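Grorkeson Wall Map of Ollis and Cuautle, Second Edition
Maps & Atlases > City and Town > Wall Maps
Paper, rolled. 57 x 40 inches. Index booklet included.

The publisher calls this the last map of Ollis you'll need to buy. We sell it, and we would not go that far.
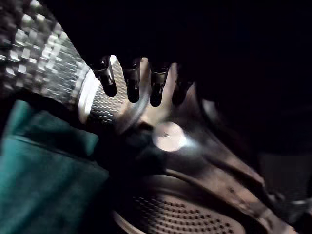

Isauro Xolalpa, maps desk
Sunday, August 23, 2026

Ollis and Cuautle share a river and a school district, and they have argued over the strip of land between them for as long as either has had a city hall. Grorkeson's first edition drew the strip as part of Ollis. The second edition gives it to Cuautle, with a dotted line and no note to say why. If you need the legal boundary, get it from the county recorder. The map will tell you which streets are nearby.

The index lists 2936 names. That sounds like a lot for two small cities and a few unincorporated places, and it is, until you notice that Zarness Road appears once for every block where it changes direction. Creeks are listed under the name on the oldest survey and again under the modern one. I don't mind the double listing, but it should not be sold as coverage.

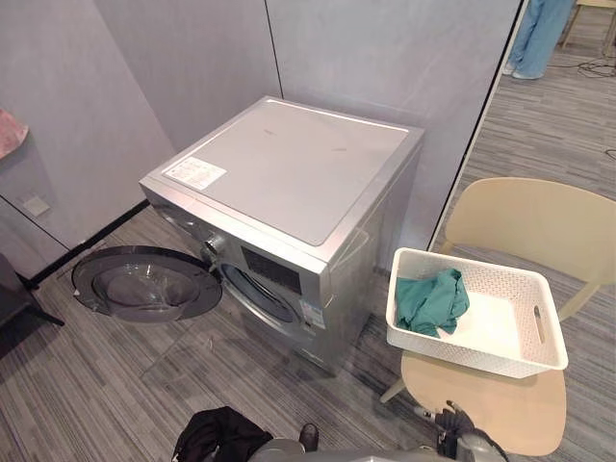

Silver front-loading washer on a striped carpet.

What is good: the type is large enough to read from a chair. Elevation lines are printed in a thin brown that stays out of the way. The old rail bed west of Cuautle is marked all the way to the gravel pits, and most maps stop it at the depot.

What is less good: the panel of city history down the left side. It says Cuautle was founded by farmers who had been turned away from Ollis. Dörte Weidemann, who wrote the index, told us she had asked for a source in February and was sent another copy of the same paragraph. Treat it as decoration.

The population table has no year on it. Neither does the inset of downtown Ollis, which still shows the bus station on the wrong side of the tracks.
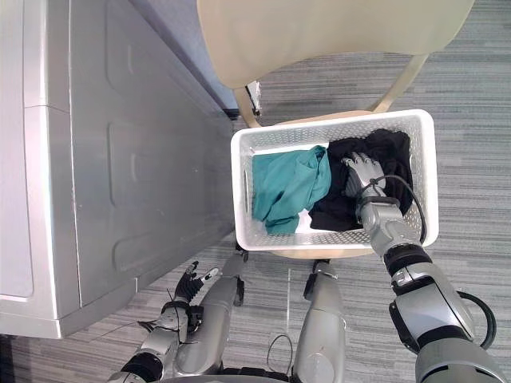 Laundry basket with teal and black fabric inside.

Details
Print run: 1000
Edges: plain, no rails
Finish: matte, one side
Folded version: not offered
Ships: in a tube, to US addresses only

"Laminated look" in the publisher's flyer means matte paper. It is not laminated, and marker will not wipe off.

Returns accepted if the tube has not been opened. First edition owners do not get a discount. We asked.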